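Gilldale open day: can the robots do the chores yet?

I'd been meaning to get to the Gilldale open day for three years running, and every April I see the notice, think "ooh, must book", and then forget until the places have gone. This year I set an alarm on my phone like a grown-up and got in. 23rd May, doors at ten, tea and a flapjack included in the ticket. It was a very good flapjack.

For anyone who hasn't been, Gilldale is the old carpet works up past the reservoir, now split between a handful of small firms. I went with one question in my head, the same one my sister asks every time I send her a robot video: yes, but can it do anything I'd pay it to do? She means the ironing. I mean the ironing too, but I also spent 11 years in a packing plant, so I'm nosy about the shop-floor side -- the walking about, flicking things on, flicking things off, writing numbers on a clipboard.

Getting in

Park in the lower yard if you go. The top one fills up early and there's a nasty kerb. You sign in, get a sticker, and you're put in a group. Ours started with Plandberg, who do laundry folding, then went on to Ikero for the switch work, and finished at Meinecke, where the café is.

The folding

Right, the towels. Plandberg had a pair of arms at a table and a basket of hand towels, and it can fold a towel! It took its time. I'd have done the basket and put the kettle on. The corners were neater than mine though, and when somebody in our group threw in a pillowcase it had a go, made a sort of parcel, and stopped. The chap running it was cheerful about the whole thing and told us it had done 463 towels that week, which I found oddly touching. Fitted sheets are "on the list". They're on my list as well.

Pressing the buttons

Ikero was the bit I'd come for. A robot hand and two grey electrical cabinets covered in lamps, push buttons and switches, and the job is to work a switch with one finger. I know how that sounds. But if you've worked anywhere with a plant room you'll know how much of somebody's shift goes on exactly this: go to the panel, read the meter, turn the thing, go back. The old panels aren't wired up to talk to anything, and replacing them costs a fortune, so a machine that can use the same knobs as the rest of us starts to look quite sensible.

I got a spot near the front and was glued to that index finger. It goes for a white lever on a little square plate, with the other fingers tucked away into the palm, just as I'd do it myself.
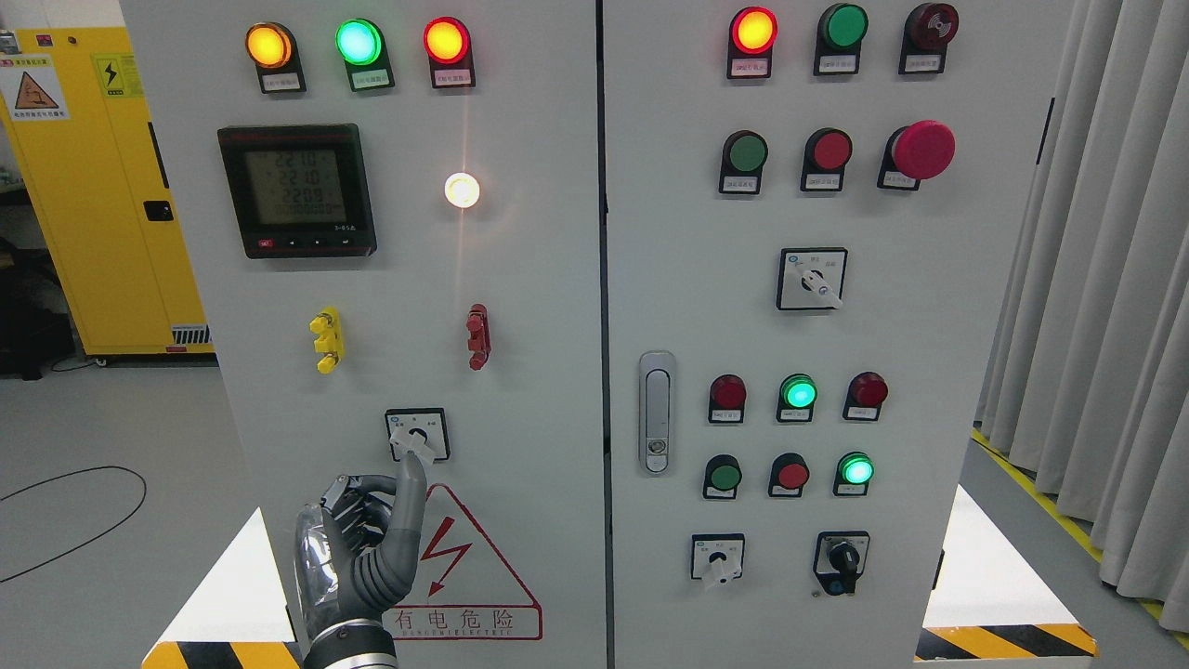

What I asked them

I'd written my questions on the back of the ticket, and I got through most of them before the group moved on.

Why a hand at all? They said a simple poker would manage the push buttons, but a rotary switch wants something that can get at the lever from the side. Fair enough.

How much practice does it need? They'd logged 2,480 goes at switches of one sort or another, and they reckoned they'd want a lot more before letting it loose on anybody's real plant.

Would it know which switch is the right one? This got the longest answer. Near enough, on a panel it's been taught. On a strange one, no. And with one cabinet carrying three rotary switches and a row of red and green buttons, you really don't want near enough. I thought of a lad we had at the packing plant who stopped the wrong line on his first morning, and we've all been that lad.

I asked about gloves too (could it wear them?) and they wrote it down, so if robots turn up in gloves next year, you're welcome.

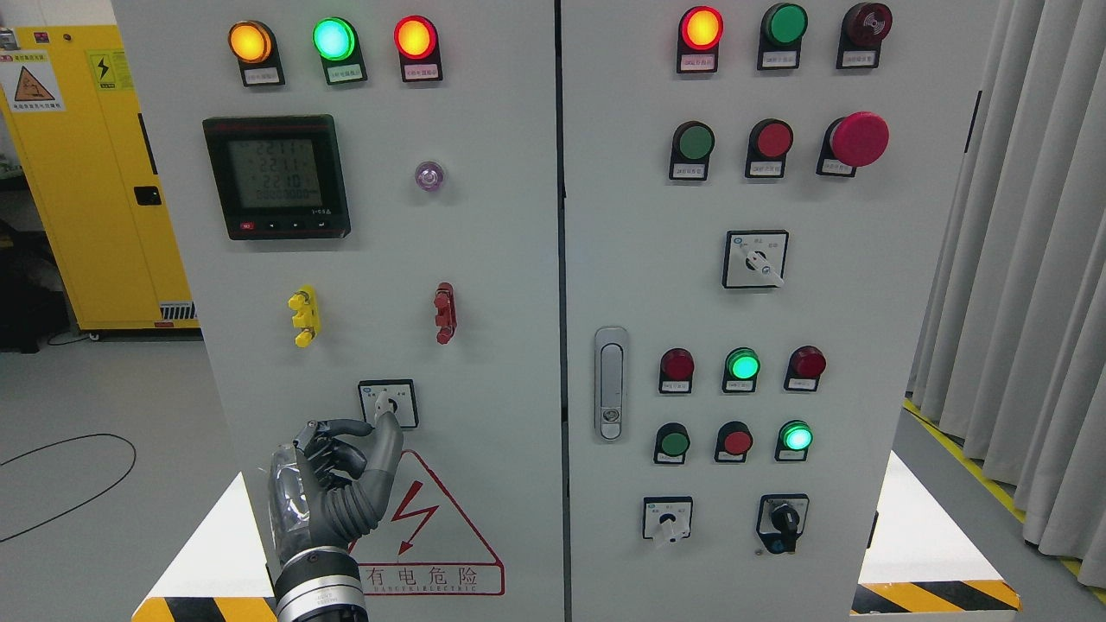
It's slow, careful work, and I could have stayed all afternoon. A man next to me muttered that he could turn a switch for free, and I did see his point, but he wouldn't fancy doing it at three in the morning in a cold plant room, and I've done that, and I'd have handed it over gladly.

Meinecke and the café

Meinecke's stand was mostly talk and a video of a floor scrubber, so I'll be brief. The scrubber does a decent job of wide aisles and a poor one of corners. The café upstairs does a cheese toastie the size of a paperback.

So, chores? Towels, yes, if you're patient. Panels, getting there, with a person close by. Ironing, not a sausage -- I asked at all three. I've texted my sister and she's keeping her iron.

Tickets for next year go up on the Gilldale noticeboard in April, and take a jumper, it's freezing in the corridor.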